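Door Handles and Hinges: Which of the Old Tips Are Worth Your Time

I have been collecting household advice about doors for longer than I care to admit, and most of it is repeated by people who have plainly never tried it. So I went through the house with a screwdriver, a rag and a bad attitude.

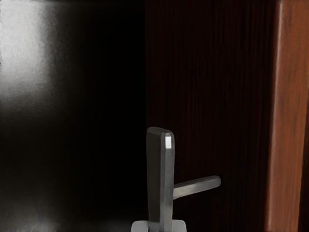

Squeaky hinges

The usual list goes: cooking oil, butter, petroleum jelly, candle wax, bar soap, pencil lead, mayonnaise. I'm not making up the mayonnaise. It was in a booklet my mother-in-law kept in the drawer with the string.

Cooking oil does quieten a hinge. It also goes gummy, collects fluff and leaves a brown dribble down the paint by the following winter. Butter is the same thing with a smell. Petroleum jelly is better than either, and if it's what you have in the bathroom cabinet, use it.

The method matters more than the stuff. Squirting something at the outside of a hinge gets you a few quiet days. If the pin comes out, take it out, one hinge at a time with the door shut, wipe it properly, rub off any rust with wire wool, grease it thinly and tap it back in. Ten minutes a hinge if you include looking for the hammer. I did our airing cupboard door this way two years ago and it still hasn't made a sound.

Some hinges have fixed pins. You'll find out when you hit one and it doesn't move. Stop hitting it. Work a drop of light oil in at the top of the knuckles, swing the door back and forth a good few times and wipe away whatever runs out.

Candle wax I tried on the pantry. It flaked. Soap did nothing at all apart from make the hinge look dirty.

Handles that droop

A lever handle that sags below level usually has a tired spring, and no amount of tightening will put that right. I mention it because the advice everywhere is "tighten the screws", and people do, until the screws strip, and then they have a droopy handle and stripped screws.

Lift the lever by hand and let go. If it flops back down, suspect the spring. If the whole plate shifts on the door, then yes, it's the screws, and you can have a go at those first.

Springs can sometimes be replaced on their own. In practice I've managed it once, on a bedroom door, and spent most of an evening on my knees looking for a circlip. Ruaridh Guthrie, who hung half the doors in our street before he retired, says to buy a new pair of handles and be done with it. I resent this on principle but I think he's right about cheap ones. Good heavy old handles are worth the bother.

If you do buy new, measure the distance between the centre of the keyhole and the centre of the spindle before you go. Measure it twice. "It looked the same" is how I come to own a pair of handles that fit nothing in this house.

Handles that wobble

Look for a grub screw on the neck of the lever or the underside of the knob. It's tiny and often painted over. Clear the paint out with a pin, find the hex key that fits, and nip it up. Nip is the word. Lean on it and you'll round the head, and then you have an afternoon ahead of you.

A dab of clear nail varnish on the threads is supposed to stop it working loose again. I was ready to scoff at this one. I did it on the back door, which gets slammed by everyone under the age of thirty, and it has held since last August. I'll allow it.

Stripped screw holes

Matchsticks and wood glue. Yes, it works, and it's the oldest tip going. Snap the heads off first, pack the hole, let the glue dry overnight (overnight, please, and not while the kettle boils), trim flush and screw back in.

What it won't do is hold up a heavy door on its own. For a top hinge carrying real weight, drill the hole out and glue in a piece of dowel. Cocktail sticks are too thin and I don't know why people recommend them. You need a whole fistful.

Longer screws are sometimes suggested instead. Fine in a solid frame. In a hollow door you'll be screwing into fresh air.

Sticking doors

Before you plane anything, wait. Half the doors that stick in wet weather will free themselves in dry, and if you've had a plane at them you'll have a draught all summer. I planed the door to the box room one soggy spring and you can now post a magazine through the gap.

Check the hinge screws first, the top hinge especially. A door that has dropped at the handle side will rub at the top corner or along the floor, and tightening two screws may be the whole repair.

To find where it rubs, chalk the edge and close it. Some people use carbon paper, if they can find any. Chalk is easier to come by and wipes off.

When it needs easing a little, use coarse sandpaper round a block and go slowly. Then seal the bare wood. Leave it bare and it will drink up the damp and you'll be back where you started. Nearly everybody skips this, me included, until the box room.

Cleaning the metalwork

Ketchup on brass. Lemon and salt on brass. Cola on chrome. Toothpaste on everything.

Ketchup does brighten solid brass, and so does lemon with salt, and both need rinsing off thoroughly or they leave blotches. Neither is any better than a tin of ordinary polish, and the tin doesn't smell of chips. If the handle is only plated, keep all of them away from it. Try a magnet: if it sticks, there's steel underneath and the brass is probably a very thin coat. Polishing that hard will take you straight through it.

Lacquered brass shouldn't be polished at all. Warm water, a little washing-up liquid, a soft cloth, dry it. The same goes for satin and brushed finishes, and for anything painted or powder-coated. I know that's dull advice. I have yet to find a handle it ruined.

Toothpaste scratches. Some brands less than others, but why find out on your own door?

Vinegar is fine on limescale on a bathroom tap and I wouldn't put it on a door handle. It got a nickel-plated one of mine down to something pinkish in under an hour, and I'd only wandered off to answer the phone.

Stiff locks

Never cooking oil, and for choice not ordinary oil either. It makes the lock lovely for a month and then every bit of grit in the parish moves in.

Graphite is the traditional answer. You can rub a soft pencil over the key, work it in and out, wipe it, and repeat. I had this down as nonsense. It made a clear difference on the front door and none on the shed padlock, which was past praying for. A puffer of powdered graphite does the job faster. Lay down newspaper, it gets everywhere, and don't wear a pale jumper.

If the key is stiff only when the door is shut, leave the lock alone. The bolt is catching on the strike plate. Rub some lipstick or crayon on the end of the bolt, turn the key, open up and see where the mark has landed. Then file the plate or shift it slightly.

Things I no longer bother with

Rubber bands round the latch to stop a door banging. They perish and leave a black line.

Hairspray for ink or paint on handles. Sticky.

Foil over the knobs while painting. It tears and the paint creeps in behind. Taking the handle off is two or four screws, and you get a clean edge. Put the screws in a jam jar with a bit of paper saying which door.

Gadgets that promise to fix a sagging door with no tools. I have bought two. One was a wedge.

A word on what to keep in the drawer

Two screwdrivers that fit properly, a set of hex keys, wood glue, a box of matches, a small tin of grease, coarse sandpaper, chalk and an old toothbrush. Ailsa Baird wrote in after the last page to say I'd left out a torch, and she's quite right. Half of these jobs are done peering into a hole the width of a pencil, usually in the darkest corner of the landing.

Next time, drawer runners and whether soap is any more use there than it was on my hinges. If you have a tip you swear by, send it in, and please say how long ago you tried it.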